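Gear into the plate, week four

The hand picks up the gear now. Not every time, but often enough that I've stopped rewriting the grip code each evening and gone back to the rest of the list.

For anyone who hasn't read the earlier posts: I rent a bench at the Clesley workshop, and since spring I've been building an arm there with the goal of having it sort the parts for a small gearbox. The gearbox is the Estlow, a reduction drive I drew up two years ago for a camera slider and never finished. Sorting its parts by hand takes no time at all. I wanted a job with a few different shapes in it, and those were the parts I had.

The first problem this month was the table. The top is hard and slick, and a gear lying flat on it gives the fingers nothing to work with. They'd touch the rim, push, and the gear would slide off toward the edge. I tried masking tape, then a sheet of craft foam, which tore. The padded mat with the diamond texture fixed most of it. It gives a little under the fingertips, so coming in slightly too low no longer trips the force limit and stops the run.

The plate came next. I wanted a fixed area where the gear would always be, and a raised rim seemed like a good way to get it. It helps with the drop, which can be sloppy and still land inside. It makes the pick harder if the gear ends up close to the rim, and I've had to teach the arm to come in from above and a bit to the right instead of straight across.

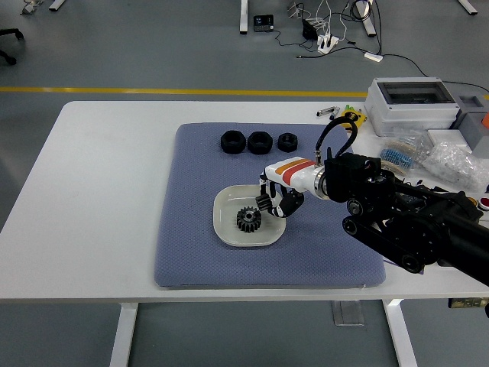
Photo: mine, Clesley workshop, July

The nuts at the back of the mat are for the next stage. They aren't all the same size, and I want the arm to tell the smaller one from the others before it goes near them. My sizing script, which I've been calling Canov, does this well on the gear and badly on anything black with a hole in the middle. I think the thread inside the hole confuses the edge finder. Lowering the contrast helped a little. Moving the lamp helped more.

Wiring took up 3 evenings. The cable that loops over the top of the hand used to run flat along the wrist, and every time the wrist turned past a certain point the hand would drop off the bus and come back with its zero position wrong. I gave the cable more slack and let it stand up in an arch. I haven't had a dropout in 7 sessions. It looks untidy and I'm leaving it alone.

I also redid the grip settings from scratch. The old ones came from Kaczorowski, the open hand library I started with, and they assume softer fingertips than mine. What works for the gear is closing the first finger until it makes contact, waiting, then bringing the thumb in slowly. The number I ended up with for thumb speed is 541 in the controller's own units, which won't mean anything on other hardware, but I'm writing it down here so I can find it again.

Still to do: strain relief at the elbow, a proper home for the power strip so I stop stepping over it, and a second plate for the nuts. I have 4 of the same plates in a drawer, so that last one is only a matter of deciding where it goes and measuring the position. I'll start there next time I'm in.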